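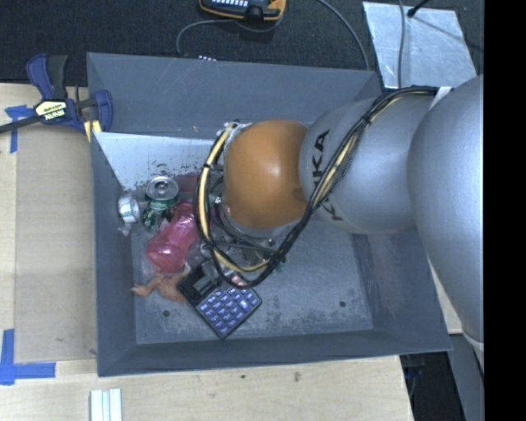 # Chapter 3: The Bin at the End of the Day

Sooner or later everybody ends up with one. It may live in the garage or under the back stairs, and into it goes whatever was in somebody's hand when supper was called. By January it has usually become a little mountain, and we promise ourselves, as we promised last year, that we will get to the bottom of it before spring (and some years we even do!).

In Chapter 2 we sorted things that were already laid out neatly in front of us, and I hope you enjoyed it, for it was the easy part. Mixed bins ask for more patience. Things lean on one another, a can hides half of its neighbor, and whatever you lift first will change what you are able to see next. My old teacher, Sutrisno Sinaga, used to have us stand over a full bin for a good long minute with our hands in our pockets, and I still do it at home, to the great amusement of my family.

We will begin with cans and work our way toward flat pieces and small scraps, using the Ustlow sorting sheet you met earlier. Please keep a pencil nearby.

**Before you read on**

- Find a bin or drawer at home that holds a mixture of things.
- Write down what you can name without moving anything.
- Choose the item you would lift out first, and make a note of what it touches.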